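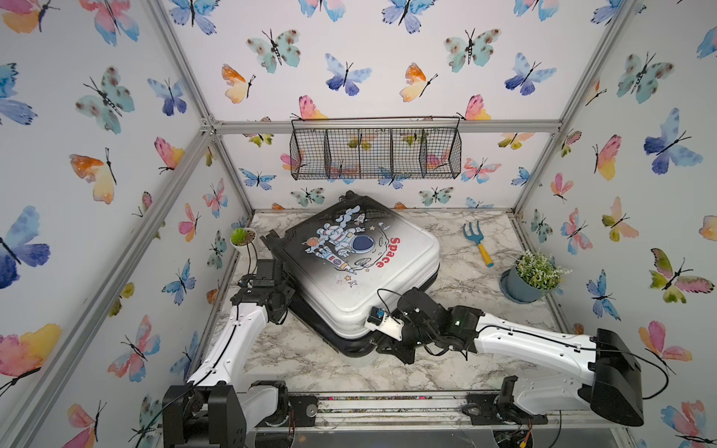
Molora recua e volta ao nome antigo nas bolachas

Pronto, aconteceu mesmo. A Molora anunciou a 5 de outubro que desiste do nome "Mlr" e que as bolachas de manteiga voltam a chamar-se Molora, por extenso, com as letras redondinhas de sempre. Eu já tinha escrito aqui, em abril, que a mudança me parecia um disparate (desculpem lá a falta de modéstia), mas confesso que não esperava uma marcha-atrás tão depressa!

Para quem andou distraído: na primavera, a marca contratou a agência Hinojosa para "rejuvenescer a presença na prateleira" e o resultado foi uma embalagem cinzenta com três consoantes e um ponto final. Sem manteiga à vista, sem bolacha à vista. A minha tia ficou convencida de que aquilo era detergente em pó, e eu, que passo a vida a ler sobre marcas, levei dois ou três segundos a encontrar o pacote no corredor onde o compro desde miúda.

O comunicado é curto e bastante cuidadoso. Fala em "escutar quem nos escolhe todos os dias" e em "reencontro com a nossa identidade", que é a maneira elegante de dizer que as pessoas se zangaram. E zangaram-se bem: a petição lançada por Higinio Ibarra, dono de uma mercearia de bairro, chegou às 2842 assinaturas antes de a empresa dizer fosse o que fosse. Ele contou-me ao telefone que começou aquilo por brincadeira, depois de uma cliente lhe devolver um pacote por achar que era imitação.

O mais interessante, para mim, vem no estudo que a Molora encomendou à Cirent e de que agora divulgou um resumo. Foram ouvidos 1090 consumidores, e a maioria nem sequer achou feia a embalagem nova. Muitos até lhe chamaram moderna. O problema aparecia na pergunta seguinte, quando lhes pediam que dissessem de que marca era: uns respondiam ao lado, outros deixavam em branco, e houve quem escrevesse o nome de uma concorrente. Imaginem a reunião em que isto foi apresentado... 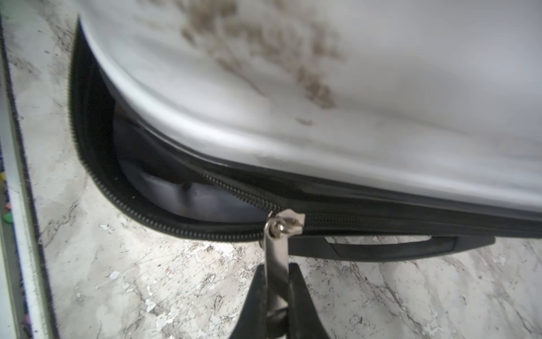
Para Heather Quinlan, a Molora tropeçou na diferença entre gostar de uma embalagem e reconhecê-la, e mede-se demasiado a primeira coisa. Quem compra bolachas faz a escolha quase sem olhar, disse-me ela, e guia-se por uma mancha de cor e pelo desenho de uma letra; se lhe tiram as duas ao mesmo tempo, é como se o produto tivesse saído do corredor. Também acha que a empresa fez bem em recuar sem pedir desculpa dez vezes, porque a conversa sobre o erro acaba por durar mais do que o próprio erro.

Nem toda a gente concorda, atenção. Bujar Vukadinović escreveu no seu boletim que seis meses é pouquíssimo tempo para julgar uma mudança destas e que a Molora cedeu ao barulho. Percebo o argumento, a sério que percebo. Há marcas que mudaram de cara, ouviram das boas e hoje ninguém se lembra da anterior. Só que essas costumam ter alguma coisa para contar com a mudança – um produto novo, um país novo, outra receita – e aqui a bolacha era exatamente a mesma, dentro de um saco que falava mais baixo.

E depois há a questão do preço, que a marca preferiu deixar de fora do comunicado. O pacote pequeno custava 99 cêntimos e subiu na mesma semana em que mudou de roupa. Ora, qualquer pessoa que faça compras somou uma coisa com a outra e concluiu que estava a pagar o logótipo. Perguntei à assessoria se o preço também volta atrás. Responderam-me, com muita simpatia, que "a política de preços é independente da identidade visual". Fiquei na mesma.

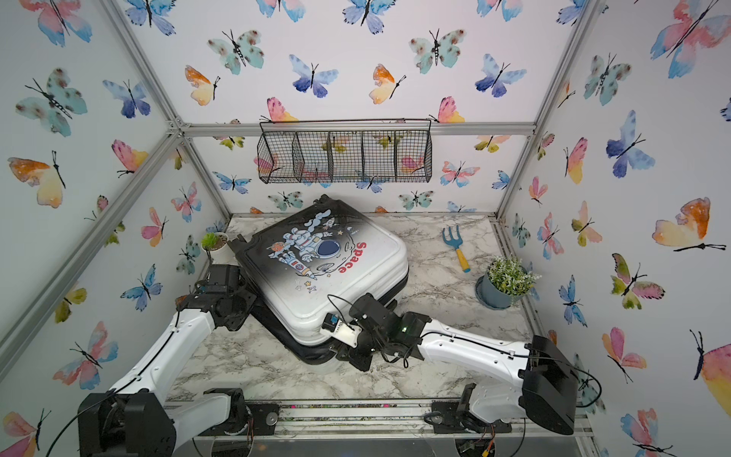
A Molora vai agora repor a bolacha desenhada na frente do pacote, e acho que foi essa a melhor decisão de todas. Uma figura que se percebe num relance faz metade do trabalho do nome. Vejam a mala branca com o astronauta montado num foguetão e a palavra "Space" a vermelho ao lado: podiam apagar a palavra e continuávamos a saber de que se tratava. Com o "Mlr." acontecia o contrário, tínhamos de ler tudo e mesmo assim ficávamos à espera do resto. O desenho antigo da bolacha será retocado (umas migalhas a menos, pelo que vi na amostra), mas mantém-se o fundo amarelo e mantém-se a fita azul no canto.

Quanto à Hinojosa, continua a trabalhar com a marca, o que me surpreendeu um bocadinho. Rutilio Sandoval, diretor comercial da Molora, garantiu que a responsabilidade foi partilhada e que foi a própria empresa a pedir "uma coisa radical". Gostei de o ouvir dizer isto, porque o costume é a culpa cair toda em cima da agência e o cliente sair de fininho pela porta do lado.

As embalagens com o nome por extenso começam a chegar primeiro às lojas de Clorncombe, onde fica a fábrica, e depois ao resto do país, à medida que se escoarem os pacotes cinzentos. Não vai haver recolha. Já agora, Macario Salinas, que coleciona embalagens e me escreve sempre que falo de bolachas, avisa que anda à procura de um "Mlr." de chocolate negro por abrir, edição que pelos vistos quase não chegou a ser distribuída. Se alguém tiver um na despensa, mande-me mensagem que eu faço chegar o recado.

Contactei também a Cirent para saber se o estudo completo vai ser publicado. Ainda não tenho resposta; quando tiver, atualizo este texto.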